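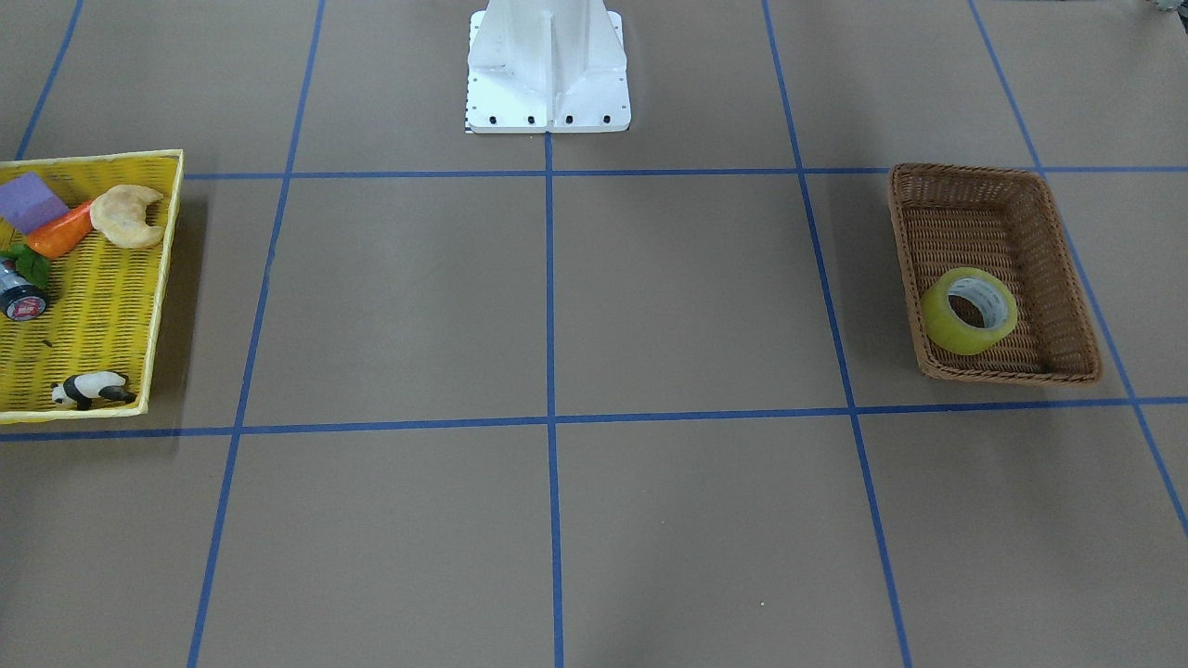

*Bench 2 with the blue tape grid. Mixed items in the yellow basket, packing tape in the wicker one. Only the base of the Vorkine in view.*

August, start of the afternoon

Back on the pick-and-place trial. Josiane wants a page from each of us before the Wisari people come back, so this is mine, and I'll copy the useful parts over to her later.

Task as written on the sheet: take an item out of the left basket, put it in the right basket, go on until the left one is empty. On the floor at Flotine the same thing is called sorting returns, and Clotilde Marty's team does it all day with one hand while the other hand is doing something else. I keep coming back to that other hand. The sheet has no line for it.

**Items.** Foam cube, carrot, croissant, panda, the little bottle with the metal cap, the green leafy thing. Tape roll on the other side. I don't mind toys on the bench. A croissant with ridges is a fair test of a grip and the panda has legs to catch on things. But the supplier's note calls this "a representative mixed load" and I'd like to see the warehouse where that was written. Our returns come in bags. Some are taped shut by people who were angry when they taped them.

The bottle and the leaf are the pair I care about. The bottle is lying over the leaf, hard and round on top of thin and flat, and that is much closer to a real tote than anything else in the basket. Leave them like that for the first pass. Please don't tidy them before a run, whoever is on the bench after me.

**Runs this morning.** 90 attempts logged, 70 marked as good. Wisari will say 70 good picks. I went through the log with a pencil and I can't tell what "good" means. There is one box to tick, and it gets ticked if the item ends up in the brown basket. Dropped and picked again counts the same as clean. Dropped from too high counts the same as set down. For a foam cube, fine. For a bottle with a cap on it I'd want to know.

So the log sheet needs splitting before we do any more:

- clean pick, clean place
- got there on a second try
- got there but dropped
- person had to reach in

The last one matters most for Clotilde and it's the one the current sheet leaves out completely. I reached in 5 times and there is no trace of it anywhere except in this notebook.

**On the grid.** Blue tape still holding. The upper line, just in front of the base plate, is the one to square the baskets to. Keep both baskets between that and the lower line. If a basket gets nudged, put it back to the tape and write down that it was nudged. I have a feeling the arm does well partly because we are so polite about where we put things. Out on the floor a tote lands where it lands. Josiane thinks I'm being unfair here, and says the Cheon camera software will handle a shifted basket once it has been set up properly. Maybe. I've asked for one run with the wicker basket turned a quarter and she has agreed to it.

Wicker against molded plastic is another thing. The rim on the brown one is rolled and the sides slope out, so there's plenty of room to come down into it. The totes have straight walls. Ask Clotilde to send up two real ones, used, with the labels still half on.

**What changes for people.** Talked to Clotilde at the break, standing up, ten minutes. Writing it down while I remember.

She isn't against it. She has two people with bad wrists and would happily give the repeat picking to a machine. What she doesn't believe is the line in the proposal that says staff are "freed for inspection." Inspection is already what they do. They do it while picking: someone lifts a thing out, feels that it's lighter than it should be, turns it over, puts it in the other pile. If the arm does the lifting, her people get the item afterwards, in a basket, and have to pick it up again to check it. Same motion, same wrists, one step later. She asked me where in the plan the second pickup was counted and I had no answer for her.

She also asked who clears a jam on the late shift. The proposal says "trained operator." There is one trained operator and I'd like to go home at some point.

Josiane's side, to be fair to it: the late shift is short of hands most weeks, the returns pile up, and a slow arm that keeps going is better than a pile. I can't argue with that part. If the trial were sold as "works through the easy half of the pile while the place is short," I'd sign it today. It's being sold as replacing the sorting bench — and going by what I have on paper so far I wouldn't put my name under that.

**To do**

- New log sheet, four columns, before the next block of runs (me)
- Quarter-turn run with the wicker basket (Josiane Deschamps + me)
- Bottle over leaf, left as it is, first pass filmed from the side
- Used totes from Clotilde
- Ask Wisari in writing what counts as a success in their own figures
- Bagged items. Even one. Keep asking.

Later, same day: Josiane read this over my shoulder and wants "sceptical of the arm" changed to "sceptical of the sheet" in her copy. I hadn't written either, but I'll take the second one.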